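3.2 Reuse of office computers in small firms

The survey covered 714 firms in the Tusano and Duda districts. Processors were the part most often kept when a machine was retired (Figure 3). 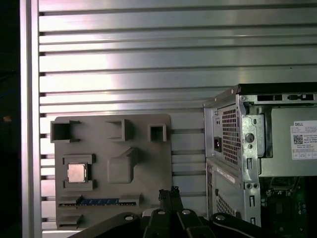
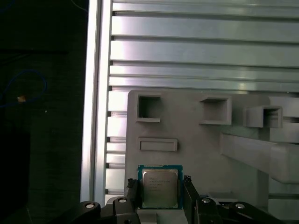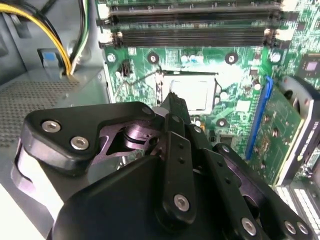 Figure 3. Square desktop processors with silver heat spreaders.

Roughly 300 firms kept no written record of disposal. Yazıcı and Vahidi reported a similar gap in Zultwood - though among larger employers - and linked it to short leases. Firms that owned their premises stored old equipment for longer, and were more likely to pass it on to staff or local schools.

Filed under: Waste and Reuse, Working Papers
Contact the editors | Copyright Erutov Institute | Back to top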